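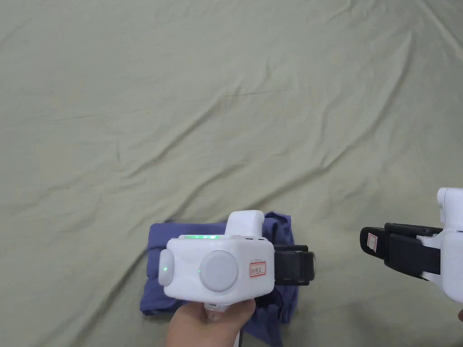 Photo: Naveed Farooqui

What happens when a country stops having a king?

Long ago, the little land of Bralldale had a king and a queen, a palace with 336 windows, and a great many people who bowed. Then one October the grown-ups of Bralldale held a big vote. The question was a simple one: shall we keep our king, or shall we choose our leaders ourselves? When all the papers had been added up, the people who wanted to choose had won by 2516 votes, and Bralldale became a republic (that's the word for a country with no king or queen at the top).

So what became of the royal family? Well, they packed their trunks and went to live in Irnell, over the mountains. Having to live away from your own country is called exile, and it can be a very lonely thing, even if you have a nice house. The youngest princess was only two, and she was 31 before the law was changed and she could come back to see the place where she was born. Imagine that!

You might wonder whether she was still a princess. In Bralldale the law said no, titles didn't count any more, and she had to queue for her bus ticket like everybody else. But some people, especially the older ones in Prerkbridge, went on calling her "Your Highness" all the same, just to be polite, and she always said good morning back.

Words to remember: republic, exile, title.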